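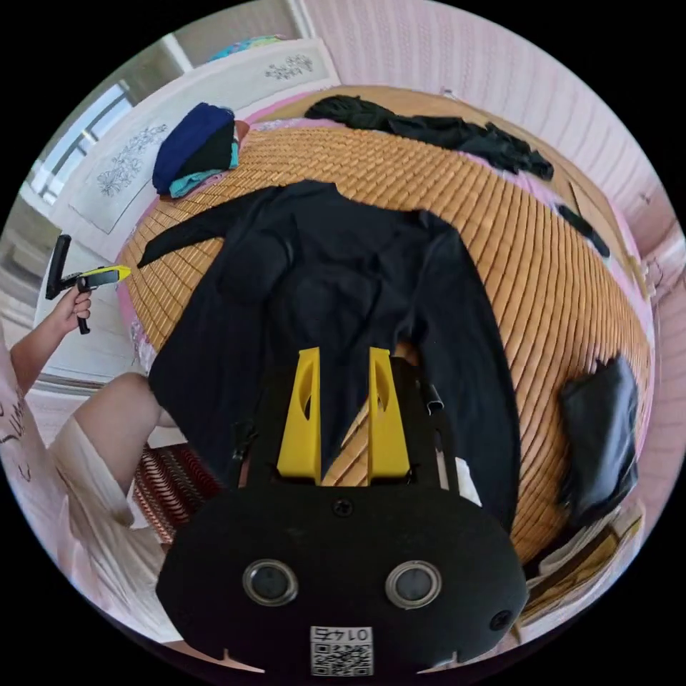 Pinces portatives Halonen : évaluation pour la collecte de démonstrations de pliage

Publié le 25 septembre 2018 par Orsolya Antal

Le kit Halonen comprend deux pinces tenues à la main, une base de charge et le logiciel d'enregistrement Sasix. Il sert à constituer des jeux de démonstrations bimanuelles sans passer par la téléopération. Nous l'avons évalué sur une seule famille de tâches, le pliage de vêtements à domicile, avec un objectif de 500 épisodes exploitables. Le protocole a été rédigé par Kianoush Tabrizi ; Niilo Hirvonen a assuré le contrôle des données.

Prise en main

L'opérateur tient une pince dans chaque main. La course des doigts est commandée par une gâchette à ressort, assez ferme en début de course. Un opérateur débutant serre trop fort pendant les premiers essais et marque le tissu. Nous avons écarté systématiquement les 30 premiers épisodes de chaque personne. Après cette phase, les trajectoires sont régulières et les reprises de prise deviennent rares.

Le poids se fait sentir lors des séances longues. Il est logé presque entièrement à l'avant de la poignée, ce qui sollicite le poignet dès que le geste demande une rotation. Nous avons limité les séries à 300 épisodes par opérateur et par mois, valeur retenue en juillet et conservée depuis.

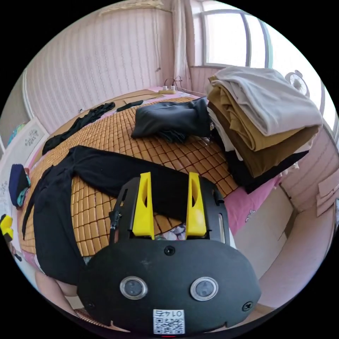 L'étalonnage se fait pince par pince, à l'aide d'une mire imprimée fournie par Halonen. La procédure est courte mais doit être reprise après chaque choc. Le logiciel ne détecte pas de lui-même un décalage : il faut comparer l'ouverture enregistrée à l'ouverture réelle avant chaque séance. Une alerte automatique serait bienvenue.

Comportement sur textile

Les doigts rigides conviennent aux cotons épais et aux mailles. Sur les tissus fins, la saisie d'une seule couche échoue souvent et l'opérateur pince deux épaisseurs. Ces épisodes doivent être étiquetés à part, faute de quoi le modèle apprend une prise trop profonde.
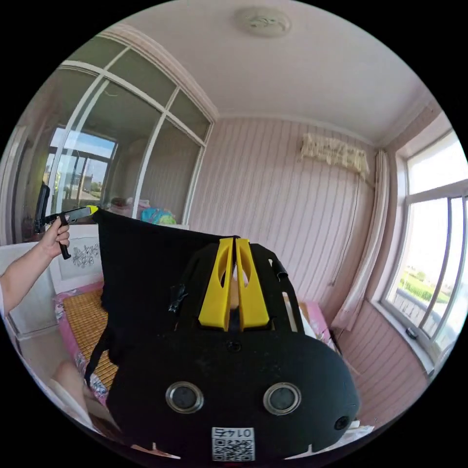 Le suivi de position repose sur les repères visuels du lieu, et la qualité du résultat dépend donc beaucoup de la pièce. Les murs unis et les draps blancs donnent les plus mauvais scores. Une chambre habitée s'en sort mieux : un papier ou un revêtement à rayures verticales, comme ce mur rose, et la trame d'une natte de bambou fournissent des contours exploitables. Une grande fenêtre dans le champ pose le problème inverse, l'exposition automatique assombrissant alors les vêtements noirs jusqu'à effacer les plis. Le réglage manuel de Sasix corrige ce défaut, à condition de le refaire à chaque changement de lumière.

Quand un vêtement levé masque l'autre pince, la position relative des deux mains est extrapolée. Sur les masquages brefs, l'erreur reste acceptable. Au-delà, l'épisode est à rejeter. 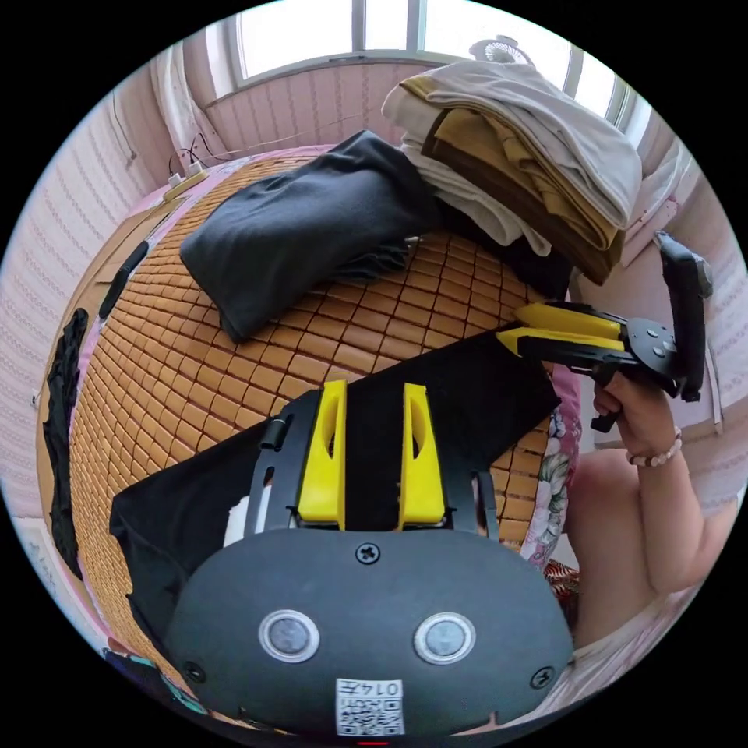

Peut-on mélanger dans un même jeu des épisodes enregistrés par plusieurs opérateurs ?
C'est même préférable, à condition de conserver l'identifiant de l'opérateur dans les métadonnées et d'imposer le même ordre de pliage à tous.

Logiciel et export

Sasix découpe les épisodes sur un double appui de gâchette. Les faux déclenchements existent et se corrigent à la relecture. L'export vers Cisix fonctionne sans conversion ; celui vers Mimar perd les horodatages de la pince gauche, défaut signalé à l'éditeur et non corrigé dans la version testée. Au-delà de 1,000 épisodes par projet, l'index met plusieurs minutes à s'ouvrir. Il vaut mieux scinder par type de vêtement.

Points faibles relevés : notice en anglais seulement, doigts de rechange vendus par paire, base de charge sans témoin de fin de cycle.

Avis

Matériel recommandé pour les équipes qui disposent déjà d'une chaîne de contrôle des données. Sans relecture humaine, le taux de rejet à l'entraînement sera élevé. Nous gardons les deux pinces pour la prochaine série, consacrée aux pantalons.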